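How to clean painted walls around switches and thermostats

The bit of wall beside a light switch gets dirtier than almost anywhere else in a flat. Hands miss the switch in the dark, bags brush past, and after a year or two there is a grey patch that you stop seeing until the light comes in low. We did ours in May, in the hallway of a rented place in Illden, before an inspection. It took one morning, most of it spent waiting for things to dry.

This method is for ordinary matt or satin emulsion in decent condition. It isn't meant for wallpaper, limewash or bare plaster.

What you need

Two microfibre cloths, one for damp work and one kept dry
A bucket of lukewarm water
Washing-up liquid
A soft, dry paintbrush, the sort sold for glossing skirting boards
A few cotton buds
A step stool if the thermostat is mounted high

You can buy sugar soap instead of using washing-up liquid. We had half a bottle of Drusora left over from decorating and it worked well enough on the kitchen side, but it needs rinsing off properly or it leaves a dull film.

Step 1. Test the paint

Pick a spot behind a door or low down near the skirting. Wipe it with a damp cloth and let it dry for 5 minutes. If colour comes off on the cloth, or the patch dries shiny, stick to dry dusting or plan on repainting.

Step 2. Turn off the power

Switch off the circuit at the consumer unit before you bring a damp cloth near any fitting. If the thermostat is on its own circuit with the boiler, turn that off as well. Make a note of the temperature setting first, as it's easy to knock a dial while you are wiping. Ours lives at 17.

Step 3. Dust before you wet anything

Go over the wall with the dry cloth, top to bottom. Use the paintbrush along the top edges of switch plates and across the vents of the thermostat, holding it so the dust falls outwards. Dust that gets wet turns into a paste and smears, and then you have twice the work.

Step 4. Wipe the open wall

Put one small squirt of washing-up liquid in the bucket. Dip the cloth and wring it out hard. It should feel barely damp and no water should run when you squeeze it again. Work from the bottom upwards in overlapping strokes, so that drips don't run down over dirty paint and leave tracks.

Step 5. Do the narrow gaps

Fold the cloth to a pad and press it flat with your fingertips between the fittings. Short strokes away from the plastic are best. Keep your other hand on the wall to steady yourself — not on the thermostat, which may only be held by one screw.

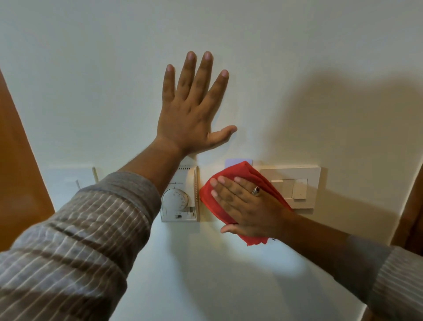
Can I spray cleaner straight on to the wall next to a thermostat? Spray it on the cloth instead, well away from the fitting, because mist drifts into the vents and settles on the parts inside.

Step 6. Clean the fittings

Wipe switch plates and thermostat covers with a clean part of the cloth, again barely damp. A cotton bud gets into the groove around a dial. Old white plastic yellows with age and no amount of rubbing will bring it back, so stop once the grease is off.

Step 7. Dry and check

Buff everything with the dry cloth. Leave the power off until the wall and the fittings are completely dry, then switch back on and put the dial back to your setting. Look along the wall from the side with a lamp on. Any streaks will show up, and a second pass with plain water usually shifts them.

Marks that won't move

Pencil comes off with a white rubber. For scuffs, try a melamine sponge, very lightly, and expect a slight sheen on matt paint.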